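Flower sorting with two arms: does pausing at the grasp help?

Posted in Imitation Learning, page 1 of 1
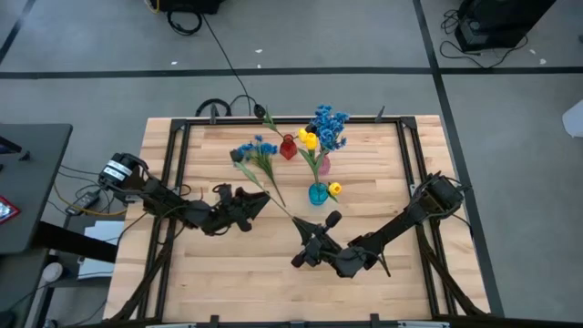
milia_bench wrote:
Been chipping away at this since June. Three vases, mixed stems, policy trained on 1,247 demos. My change is tiny: when I teleoperate I stop dead for a beat once the gripper has the stem, then move off. With the pauses in, it got 11 of 13 cornflower stems into the pink vase. Same number of demos without them, far worse. Keen to hear if anyone else has tried it!

sellov wrote:
Nice colour choices, mate. But 13 trials? I wouldn't change my socks on 13 trials.

Kelly Haworth wrote:
I'd be wary too. We tried pauses at Urkimstead and the arm learnt to freeze mid-task. Ended up trimming the idle bits out of 867 episodes (my favourite week, not). Are you gripping low on the stem every time? Looks low in your pic, and that's a lot of stalk to swing about.

milia_bench wrote:
Mostly low, yeah. Haven't seen freezing, but my pauses are pretty short. Fair cop on the trials.

sedgwick_nth wrote:
Disagree with Kelly, freezing is usually your action chunk being too short. Lengthen it and leave the pauses alone.

Kelly Haworth wrote:
We did lengthen it. Still froze. Happy to post the curves tonight.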